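Care Corner: Looking After a Formal Living Room

Several members have written in since spring to ask about the care of older-style suites, the kind with a patterned sofa, matching armchairs and a good deal of carved wood. Many of these came down from parents or were bought as a set years ago, and the paper care labels are long gone. This month's item covers upholstery, wood and the smaller things that go with them. It is written for ordinary households, and most of what you need is already under the sink.

Start with the fabric

Damask has its pattern woven in, so it holds its looks for a long time if dirt is kept out of the weave. Vacuum once a week with the soft brush attachment and the suction turned down. Go along the pattern first and then across it. Take the cushions off and do the crease at the back of the seat, where crumbs and grit collect. Grit wears fabric faster than sitting does.

If the care tag is still there, look for the letter code. W means a water-based cleaner is safe. S means solvent only. WS means either, and X means vacuum only. If the tag is missing, turn the piece over and test a spot on the underside. Put a few drops of water on it, blot it with a white cloth and leave it overnight. If there is a ring in the morning, keep water off the rest and call a cleaner.

Spills should be blotted from the outside in. Rubbing roughs up the surface and leaves a dull patch that shows in side light even when the stain is gone.

Have seat and back cushions turned or swapped every two weeks if they are loose. On suites with fixed seats the only thing to do is sit in different places, which is hard to enforce in most families. Throw cushions can be moved from one end of the sofa to the other so that the fabric behind them does not stay brighter than the rest.

Arm covers

The arms go first on any suite. Hands, hair oil and newsprint all end up there. A separate arm cover takes the wear, and a replacement costs very little next to reupholstering. Wash plain ones on a cool cycle in a mesh bag. Covers with fringe or tassels should be done by hand in a basin with a small amount of mild soap, then rolled in a towel and dried flat. Comb the fringe out with your fingers while it is damp. If you hang it wet the threads dry kinked and will have to be steamed.

Tassels tend to work loose at the top. Two or three stitches in matching thread will hold one for years. Keep a card of thread in the sideboard so the job gets done the same day.

The Medve arm covers that we mentioned last fall are still available in beige and dark gold, at 685 for a full set. They are sized for rolled arms and will look baggy on square ones.

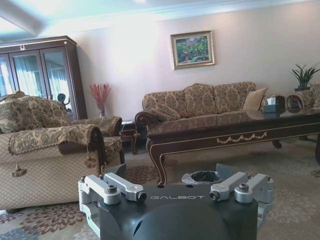 Bríd Quinlan thinks we have been too easy on arm covers. She wrote after the last issue that hers stayed on for so long that the cloth underneath came out two shades darker than the rest of the chair, and that she would now tell anyone to leave them off for part of each week, or else to use them only when visitors are expected. She has gone back to bare arms on one chair and kept the covers on the other to see which she minds more. By October she expects to have made up her mind.

It is a fair point, and it applies mainly to rooms with strong afternoon sun. If your chairs stand near a window, take the covers off on cleaning day and leave them off until the next morning. Better still, draw a sheer curtain during the brightest hours. Sun does more harm to a suite than people do, and it works on the wood as well as the cloth.

Carved wood and gold trim

Dust carved frames with a clean, dry paintbrush, about an inch wide, with natural bristles. Hold the vacuum hose near it with your other hand so the dust goes straight in. A cloth only pushes it deeper into the carving. Wrap tape around the metal collar of the brush so that it can't scratch.

Glossy table tops need a barely damp cloth followed at once by a dry one. Spray polish builds up, and after a few years the top looks cloudy no matter how often it is wiped. If yours has reached that stage, a furniture cleaner made for removing wax will usually clear it. We have used the Brendden one on two tables with no trouble. Try it first on the inside of a leg. It takes two passes, and the cloth should be changed when it turns brown.

Gold trim should be left alone as far as possible. Use the dry brush and nothing else. Water can lift gilding, and metal polish will take it off down to the base coat. If a piece of trim flakes, put the flakes in an envelope, write on it which leg or edge they came from, and ask a restorer before trying any glue.

Put felt under anything that stays on a coffee table, including trays and tissue boxes. Small items get slid around all day, and the scratches run in the same direction and show up badly on a dark finish.

Display cabinets

Clean glass doors with the cleaner sprayed on the cloth and never on the pane. Liquid that runs down gets in behind the beading and swells the wood, and then the door sticks. Do the inside of the glass twice a year when you take everything out to dust. Lay a towel on the floor in front first. Start with the top shelf and put each shelf back before emptying the next one.

Ornaments fixed to the top of a cabinet catch more dust than any other part of the room and are usually forgotten. Check that they are firm before brushing them. Many are held by a single dowel.

Vases, branches and plants

Dried or artificial branches can be cleaned outdoors with a hair dryer on its cool setting. Rinse the vase while they are out. A potted plant standing on furniture needs a saucer with a raised rim and a cork mat under it. Lift the pot once a month and feel the surface beneath. If it is cool or tacky there is moisture getting through, and the plant should be watered in the kitchen and brought back when it has drained.

Spiky plants should also be kept clear of upholstery. The leaf tips snag woven fabric as people brush past. If a thread does get pulled, push it through to the back with a blunt needle. Don't cut it.

Pictures over the sofa

Check the hanging wire once a year. Use two hooks for anything heavy, and put small bumpers at the lower corners of the frame so that air can move behind it. Dust the top edge of the frame often and keep household cleaners well away from a painted surface.

When to call someone

A full professional clean every two to three years is enough for most suites. We asked two firms to price a three-seat sofa and two armchairs. Gitix quoted 2,117, including pickup, return and a small amount of stitching. Sollia works in the home and charges by the hour, with a minimum visit of three hours. Both asked for pictures of the fabric beforehand and both wanted to know if there were pets.

Keep the room between 60 and 70 degrees while the fabric is drying, with a door open, and stay off the seats until the next day. Arm covers should go back on last.

Next month's item will be on curtains and sheers, including how to measure for linings. Questions can be left at the front desk or handed in at the Thursday meeting.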